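Call for Participants: Gripper Finger Comparison Study

The Sesside Institute for Applied Handling invites adults from the surrounding area to take part in a study of robot grippers operated by people with no previous training. The study compares four types of gripper finger on two robot arms and is open to applicants from any occupation. No knowledge of robotics, programming or engineering is required.

Purpose of the study

Workshops and small packing firms that buy a robot arm are usually offered several kinds of finger for it, and the published data on how these behave in the hands of new operators is thin. The institute has tested the fingers under automatic control since May. The present phase asks how they perform when a person guides the arm by hand controller, and whether operators prefer one finger surface over another after an hour of use. The results will be issued as an open report and supplied to the two workshops that have agreed to adopt the recommended setup.

The study is directed by Dr. Marisol Olvera. Sessions are run by Priit Sakalauskas and Ximena Gallegos, who will be present in the room at all times.

What participants will do

Each participant attends two sessions on separate days. A session lasts 77 minutes, including a break. After a short introduction, the participant sits at a control station and guides the arm to pick up, move and set down small items on a tabletop. The items differ in stiffness, weight and surface. Some are rigid, some are soft, and several are thin enough to be difficult to lift from a flat surface.

The fingers are changed by staff between blocks of trials. Participants work with smooth fingers, with textured fingers and with mixed pairs, in an order drawn by lot. A camera at the wrist of the arm records each attempt, and the participant may follow this view on a monitor or watch the arm directly, as the block requires. At the end of each block there is a short questionnaire on effort and confidence.
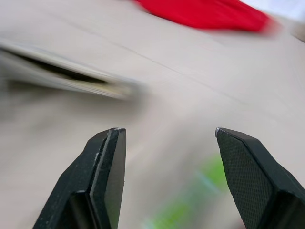 Wrist camera view of a mixed pair: smooth inner face at left, textured grip pad at right.

The fingers are used as they come from earlier testing, and light wear at the tips is accepted under the protocol. Any finger that fails the inspection before a session is replaced. Participants are not asked to touch the arm or the fingers at any time, and an emergency stop is within reach of both the participant and the member of staff.

Who may apply

Applicants must be 20 years of age or older and able to sit at a desk and use both hands for the length of a session. Normal or corrected vision is required. Left-handed applicants are particularly encouraged, as they were under-represented in the pilot. Persons who have operated a robot arm for pay within the past two years, and current employees of the institute or of its equipment suppliers, are not eligible.

The institute will enroll 48 participants. If more eligible applications are received than there are places, selection will be made by lot within age groups. Applicants who are not selected may ask to be kept on the reserve list.

Payment and travel

Participants receive $199 on completion of both sessions. A participant who withdraws after the first session receives half of this amount. Parking is free of charge in the visitor lot behind the Zepeda Building, and bus fares will be refunded on presentation of a receipt.

Data and consent

Written consent is obtained before the first session. The institute records arm movement, gripper opening, wrist camera video and questionnaire answers. Faces and voices are not recorded. Each file is stored under a number, and the list linking numbers to names is held separately by the study office and destroyed when the report is issued. Participants may withdraw at any time without giving a reason — either in person or in writing — and may ask that their data be removed up to the date of analysis.

How to apply

Application forms are available from the study office on the ground floor of the Zepeda Building or by mail on request. Completed forms must reach the office by 14 July 2022. Applicants should state their age, preferred hand, and any days on which they cannot attend. Documents proving age will be requested only from those selected.

Questions about eligibility or scheduling should be addressed to Efa Probert, Study Coordinator. Questions or complaints about the conduct of the study may be addressed to Pieter Vandenberghe, Research Participation Officer, who is independent of the project team.

Contact | Privacy | Accessibility | © 2022 Sesside Institute for Applied Handling. All rights reserved. | Back to top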